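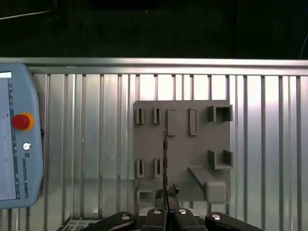

August, ten past seven, kettle on

Spent most of the day on holders. I used to think a thing to put things in was a simple object. I am older now.

Máté wants every slot the same width, on the grounds that it looks tidy. Jenő wants every slot to fit something, which is a more demanding position. They argued through lunch while I ate Jenő's crisps. The grey board stays upright, that much is agreed, though Zoltán still says it ought to lie flat like a civilised tray and let gravity do some of the work. He says this from the doorway, with his coat on.

I reprinted one of the square ones last night. It finished at 3495 minutes on the printer's clock, or so the printer claims. It has been wrong about everything else, including the date and how much grey filament was left. Kristóf has ordered another 200 grams, in what the shop calls Hillberg Grey. I predict it will be a slightly different grey and that we shall hear about it until Christmas.

Rubbed down two burrs with the good file. Lost the good file. Used the bad file. 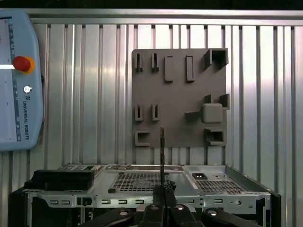

The board on its ribbed wall, slots to the left, square one top right.

Ignacio rang at four to ask if the layout was final. I said yes, in the voice I use for dentists. Then I went back and looked at the top row for a long time with my head on one side -- I am fairly sure I could live with it. Máté could not. He has drawn a new version on the back of an invoice, and wants it up by the morning.

Ribs on the wall need a wipe. They show every fingerprint and I suspect all of them are mine.

Soup for supper, again. Must ask Kristóf about the file.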